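Speaker notes - "The meeting that should have been a walk"
Pesier autumn staff day, morning slot, 35 minutes including questions

Clicker is the small black one. The big one belongs to the projector and turns it off. Water on the left.

OPENING (title slide stays up)

Good morning. Thank Veronika for the introduction, whatever she says in it. Veronika Wieser has introduced me at three of these now and each time my job title gets a bit shorter.

Ask for hands: who has been in a meeting this week? Leave hands up. Who could say now what was decided in it? Wait. Let them look round at one another. Don't rush this bit, last time I rushed it and it sounded like telling off.

Then: I kept a diary of my meetings for the whole of September. I do not recommend it. I went to 42 of them. I wrote down the subject, who was there, and one line on what changed as a result. For nine I managed to write the line. Two of those nine were the date of the next meeting.

Pause. If they laugh, fine. If they don't, they are doing the sum for themselves.

SLIDE 2 - WHERE MEETINGS COME FROM

Most meetings are born out of an email that someone didn't want to write. You have a question, the question is slightly awkward, so you book a room and invite six people to be present while you don't ask it.

Tell the Gindar story. When we moved the Gindar depot from paper rotas to the shared one, there was a weekly catch-up. It was set up to last a month. Four years on it was still going, the rota had been replaced twice, and the person who had set it up had left to run a campsite. People kept coming. Someone brought biscuits. When I asked what it was for, I was told it was "useful to have in the diary".

(Don't name the person who said this. They are in row two most years.)

SLIDE 3 - THE DIAGRAM

Every meeting of more than an hour reaches the point where somebody stands up and draws. I have great affection for this moment. The drawer has usually been quiet for a while. They say "can I just", and out comes the pen, and there's an oval. The oval is us. Or the customer. It may be the budget. By the time anybody thinks to ask, there are arrows.

I've drawn the oval myself. At Hämmerli I once drew it for a room of visitors and was so pleased with it that I forgot what was going inside. We talked about it for half an hour. One of them took a photo.

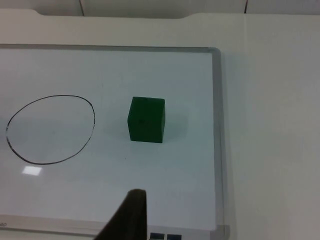 Slide 3: The oval, before anyone has said what it is. Note the state of the pen.

Leave it up for a good few seconds. Say: please take a moment to decide what this means for your department.

Then the serious part, and do slow down for it. Drawing is good. Drawing too early is the trouble. Once there is a shape on the board everyone argues with the shape, and the thing they came to talk about goes home unspoken. Before anyone picks up a pen, get one sentence out of the room: "We are here to choose between A and B." If you can't fill in the A and the B, put the kettle on and let people go.

Aside if going well: buy new pens. Dried-up ones always go back in the tray. I've done it, you've done it, we're all living with the results.

SLIDE 4 - WALKING

Engelbert Hofstetter ran the Odus office when I started there, and he didn't own a meeting room. There was one, but he'd filled it with files. If you wanted to talk to him you put your coat on. Out of the back gate, along the canal, over the lock, back by the bakery. It came to 35 minutes if the lock was clear.

What I remember about those walks:

You can't take more than two people. With three, one is always in the hedge.

You don't have to look at each other. I told Engelbert things beside that canal that I'd never have said across a table, including that I had ordered 53 chairs for an office of nine. He walked on a bit and said, "Stacking?"

It ends when you get back. You are at the door, it's cold, and something has to be settled on the step.

Nobody shares their screen.

SLIDE 5 - BUT WHAT ABOUT

They will raise these, so get in first.

Rain. Yes. We had umbrellas by the door, and fewer meetings in November, and I can't recall anyone complaining about the second part.

People who can't or would rather not walk. Quite right, and don't be breezy about it. The point is two people, one question and a fixed end. A bench does it. So does a phone call with the camera off. If somebody would prefer to sit, sit, and don't make them explain.

Notes. Whoever asked for the walk sends two lines afterwards. What we decided, who's doing it. If there's nothing to put in the two lines, you've had a nice walk and should own up.

Big groups. Some things do need everyone in a room. This talk, for one, I'm told.

SLIDE 6 - WHAT I'D LIKE YOU TO TRY

Keep this short, they'll be thinking about coffee.

Open your diary for next month. Find the repeating meeting whose purpose you'd struggle to explain to a new starter. Cancel it once. Only once - people get upset if you say for ever. See who writes in to ask where it went.

We did this with the Gindar catch-up. One message came, and it was about the biscuits.

Then pick one of the others and turn it into a walk, a bench or a call. Two people, the A and the B agreed before you set off.

If running late, drop the biscuits and go straight to questions.

QUESTIONS

Likely ones:
"Does my manager know you're saying this?" - Your manager is sitting over there, give them a wave.
"What about the Monthly Review?" - Do not get drawn in. Say it's a good question and drink some water.
"Did you cut down your own meetings?" - Be truthful. Yes, for a while. Then I was asked to join a working group on having fewer.

Finish by pointing them at the sign-up sheet for the lunchtime walk. Leaves from the side door at half past twelve. Veronika has the umbrellas.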